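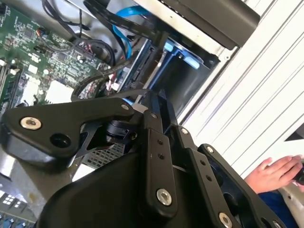 Teaching the arm to take computers apart: where we are

Search this site Search Enter keywords Go

2020-10-26

Hello again from the Bredusville workshop! You asked for something shorter than the May report and with fewer tables, so I'm just going to tell you how it's going and you can shout if you want the spreadsheets (there are spreadsheets).

Quick reminder of what your money is paying for. Old desktop computers come into the Colport recycling center by the pallet, and we want a robot arm to do the fiddly first part of stripping them: unplugging cables, pulling drives, that sort of thing. Writing rules for every make of case would take forever. So a person shows the arm how to do it, over and over, and the software learns from the showing. The Sorholm project, as we're now calling it on the door, is mostly a very patient exercise in showing.

How many demonstrations we have

We have recorded 1257 so far. Of those, 559 are what I'd call keepers, where the person did the task in one clean go with no long pause in the middle and no fumbled grab. I know that looks like a lot of waste. Most of the rejects are from before the summer, when we were all still learning to drive the thing, and I was one of the worst offenders. The rest aren't trash either! We've kept them in a separate pile, and I'd like to try using the recoveries (grab, slip, grab again) to teach the arm what to do when it misses.

By hand or by remote

We've been doing it both ways. In the first, you take hold of the arm itself and walk it through the job. It's lovely for big moves, like coming in over the case and getting lined up with the drive bay. For anything small it's hard work, because your own hands end up between you and the thing you're trying to see, and you push the arm a little sideways without meaning to.

The second way is remote control, with a handle on the bench and the view from the wrist camera on a screen. I was a skeptic about this. It felt like trying to thread a needle with salad tongs for the first week or so, and then one afternoon it just clicked and now I prefer it for nearly everything inside the case. You're looking at the same picture the software gets, so if you can't tell a cable from its shadow, you can bet the software can't either. That alone has changed how we set up the lights.

My plan is to do the approach by hand and everything after that by remote, and stitch the two together. It's a bit of a kludge, but the stitched runs replay fine in our tests.

Cables, cables, cables

Cables are the whole problem. Drives are easy by comparison, they sit in a metal cage and they don't wander off. Cables loop over each other and over the board, and no two machines have them in the same place. A bright blue SATA cable is a gift, you can spot it from across the room. Thin black wires on top of other black wires are a misery. The black gripper doesn't help matters either, and with its linkages filling up so much of the wrist view you sometimes have to guess what's going on between the fingers. We're going to try a camera bracket from Valtonen that sits a little higher and farther back. If that doesn't do it I'll look at painting the links.

For now I've cut the task list down to 6 moves and I'm being strict about it. Everybody does them in the same order, and a session stops at 60 minutes, full stop. People get sloppy when they're tired and then the arm learns sloppy.

What's late

The force readings. I promised them for this report and they aren't ready. We can record how hard the gripper is squeezing, but the numbers don't line up in time with the video, so a plug looks like it's being pulled before anyone has touched it. I think it's a clock problem and I think it's fixable, but I thought that in May too, so take it with some salt.

We're also behind on new cases. I'd hoped for a wider mix by now, and we've had a long run of nearly identical office towers.

Money

On budget. We underspent on parts and went over on people's time, and it comes out even. I'd like to move what's left of the parts line over to operator hours if you're okay with that. A yes by email is plenty.

Next up: the new bracket, the clocks, and a first try at letting the arm pull a drive with no one on the handle. I'll write when we've done it, whichever way it goes.

Comments (3)

benchrat: How do you handle the little locking clips on the SATA plugs? I break half of them with my own fingers.

Author reply: Remote only, and slowly! We press first and wait a beat before pulling. We break some too.

towerofpizza: Please paint the links orange.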